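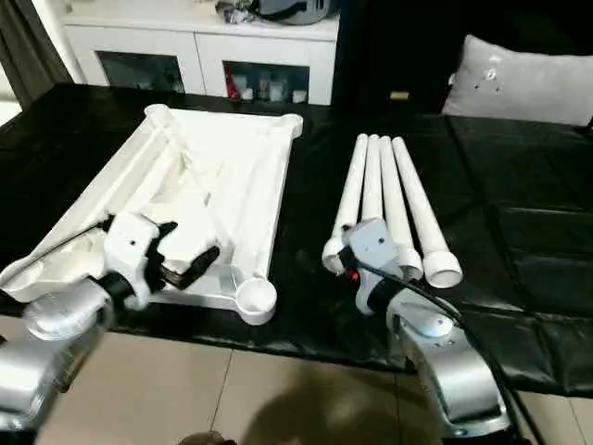

Visit to the Dahlgren works, Clillance

In February a delegation from Canance was received at the Dahlgren works in Clillance, where plastic parts for household and garden use are moulded, sorted and made ready for dispatch. The site covers 3,532 square metres and employs 132 people.

The tour began in the moulding hall and continued to the assembly room. There, members were shown a white tray-shaped piece with rounded sockets at its corners, together with the four tubes that belong to it. Each tube is smooth along its length and widens to a flared cap at one end. Our hosts explained that the fit between tube and socket is the point on which most customer complaints turn – a loose fit makes the finished article rock, while a tight one discourages people from putting it together at home.

The delegation then heard a short account of the order placed by Sosport, which amounts to 645 sets and is due for delivery before the summer season. Questions were taken on storage, spare parts and the return of damaged pieces.

Members wish to record their thanks to the works for a well-prepared afternoon. A return visit to Canance has been proposed for the autumn.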